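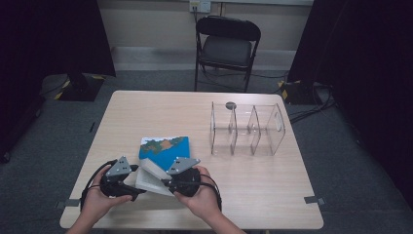 Dalisay Table Set: README

Version 2, August 2018
Maintained by Karthikeyan Subramaniam

What this is

Short clips plus notes of small household stuff being picked up, moved, sorted and put away on a table. 400 clips in this release. One text note per clip. The notes are the part I care about most, so please read the bit on wording before you use them.

Names you'll run into: Dalisay is the set. Skenero is the list of objects. Flomlow is the script that makes the splits. Old file names still say Rerkema, that was the first name for the whole thing, ignore it.

What's on the table

Everyday things, nothing special bought for it except the organizers. Main groups:

- blocks and slabs, mostly white or pale. Foam or plastic, filed together under "slab" on purpose
- flat boxes, some with printing on top. The blue and green one that looks like a map is "map box" in the notes
- clear organizers with compartments. Go in the notes as "clear organizer", compartments are left, middle, right as seen from the near side
- odds and ends: clips, lids, sponges, a tape measure, spools

Table is a light wood color. Wall behind is beige. White on pale wood is hard to see in some clips, edges of the slabs get lost a bit. I left those in.

What happens in a clip

One job each. Pick up the slab. Put the lid back. Move the box over to make room. Fill one compartment, leave the others alone. Some jobs are longer (clear the whole near side of the table) and those are tagged "long".

Things overlap. A slab gets held over a box, a box has something sitting on its edge, etc. Didn't tidy up between clips unless the job needed it, so you'll get leftovers from the job before. A table in use looks like that.

Flat boxes are the annoying ones. Low, hard to get under. Expect more retries there than with blocks.

Notes format

Plain text, same base name as the clip. Fields:

job: what was asked, one line
start: where things are at the beginning
end: where things are when it stops
done: yes / no / partly
remarks: anything, often blank

Sample of the start line, copied as is:

start: slab near side center, map box flat behind it, clear organizer further back on the right

Wording

Keep near / far / left / right. Near is the edge closest to the person at the table. I don't use front and back because half the people reading the notes swapped them.

"Box" means closed or looks closed. "Organizer" means open with dividers. "Tray" means open, no dividers. A few early notes say "holder" for organizer, will fix.

"Partly" means the thing moved but didn't end up where the job said. Dropped and picked up again still counts as yes.

Don't guess what's inside a closed box. Whoever wrote the notes didn't look either. Same with materials, if the note says slab then slab is all we know.

Splits

Made by object, so a thing in the test split never shows up in train. The organizers are the exception, they're in everything. Run Flomlow again if you want a different cut, takes a minute.

Size

3,000 note lines total once you unpack. Comes as 4 archives. You need all of them, the notes are in the last one. (Yes I know. Next release.)

Known problems

- some notes have left and right flipped for the organizer compartments. Fixed the ones I found
- "gray" and "grey" both used, search for both
- remarks field has commas in it, don't split on commas
- a handful of end lines just repeat the start line. Those need redoing
- clips tagged "long" sometimes stop before the last thing is put away, check the done field
- tape measure is listed twice in Skenero under differnt names

Not in here

No kitchen stuff, no food, no glass. No drawers or shelves, everything stays on the tabletop. People asked about folding cloth, that's a seperate set and not ready.

To do

Redo the bad end lines. Merge the doubles in Skenero. More flat boxes, fewer blocks. Want that out by December.

Contact: Karthikeyan Subramaniam | © 2018 Dalisay | Back to top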